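Ticket 1336: Policy loses the cover slip and the slide on the white table
Project: Lakatos, slide preparation task
Opened by: Miklós Illés
Assigned to: Darnell Sorensen
Status: open, workaround in use

Summary

We train one policy on two kinds of input: wrist views from the hand-held gripper tool, and head views from the glove and controller rig. The task is to take dye with the pipette, put it on a sample on a glass slide and cover it. The pipette part is learned well. The cover slip part is not. I attach two views of each kind so that we speak about the same thing.

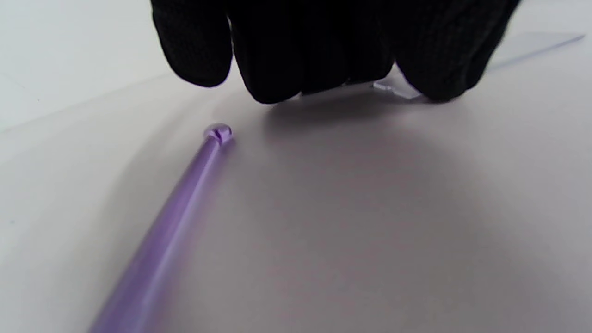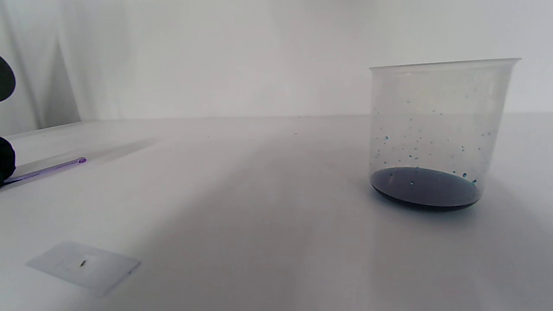
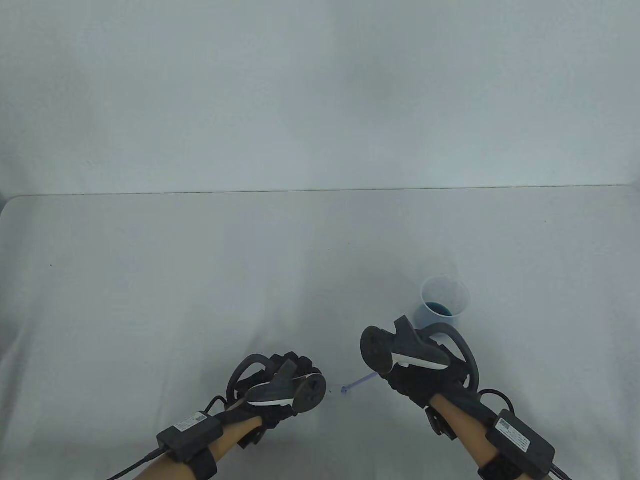
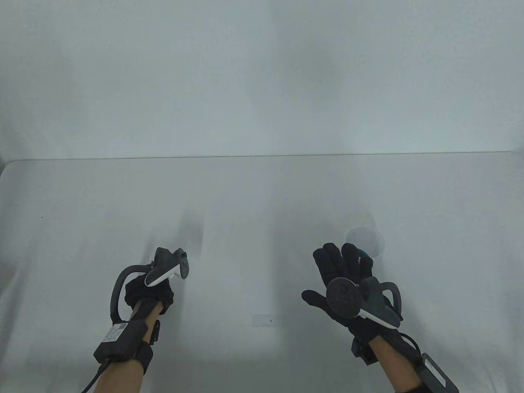
Attachments 1 and 2: wrist views. Attachments 3 and 4: head views. White table in all four.

What I expect

The predicted contact point should stay on the transparent sheet while the fingers press it down, and on the slide while the pipette comes near.

What I get

The contact point follows dark or coloured things. In views like attachment 1 it jumps to the shadow under the glove, or to the knob of the purple pipette. In views like attachment 2 it goes to the blue liquid in the beaker, although the slide is nearer to the camera and its faint edges can be seen. In the head views the result is weaker still and the point often rests on a controller.

Steps to reproduce

1. Take the December checkpoint, number 1814.
2. Run the evaluation on the white table set with both inputs on.
3. Draw the contact point over the wrist view and look at the part after the dye is placed.

Log

Miklós Illés, 09:20
I ran the same checkpoint on the grey table set from Felthorpe and there the error is small. So I don't think the training itself is broken.

Darnell Sorensen, 10:05
Thank you for the clear steps, I can reproduce it. Please check two things. Is the automatic exposure locked on the wrist camera? And do you crop the head view before resizing? In attachment 3 the cup and the stick are small compared with the rig on the hands, and I am afraid little is left of them at the input size.

Miklós Illés, 11:40
Exposure was not locked. I locked it and recorded 200 new episodes. The faint edge of the sheet is a bit better visible, but the contact point still jumps to the shadow. The head view is not cropped, we resize it whole.

Alcides Camargo, 13:15
I had a similar problem at Hostby with clear film. What helped was to mask the hands and controllers in the head view before the encoder. The network was learning the pose of the controllers and it ignored the table. In attachment 4 the right hand partly hides the cup, so for such moments I would lower the weight of the head view and trust the wrist.

Darnell Sorensen, 14:30
Agreed. I made a branch with the mask and with a crop on the table. I trained it for 1000 steps only, as a quick test. The contact point does not go to the controllers any more. The shadow problem remains.

Miklós Illés, 16:10
I confirm the same on my side. As a workaround we now add random soft shadows to the wrist views in training. I can't say yet if it is enough, the run on Pakton has not finished.

Still to do

Miklós: post the result of the shadow run here, with the same evaluation set.
Darnell: merge the mask and crop if the pipette part does not become worse.
Alcides: send the weighting script from Hostby.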